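The Flistgate tenants' rights clinic held its open day on August 31, 2020, and I went along for the morning. The clinic gives free legal help with evictions, repairs and deposits. It moved into the old Itix building last November and took 1,121 calls in its first year – most of them on rent arrears.
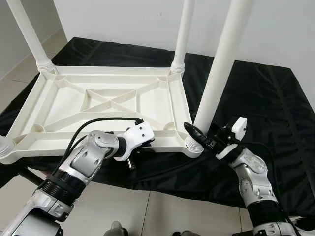
Intake starts at the front desk, where a caller's papers are copied and a lawyer is assigned within 3 days. The Triseo case system then tracks court dates. Staff also showed us a sample claim over furniture lost in a lockout, and they want each item listed in plain words. A white plastic stool with four legs and an X-shaped brace underneath goes down just like that.

The Coelho fund pays for 110 court filings a year. A second grant of 3,000 dollars covers interpreters.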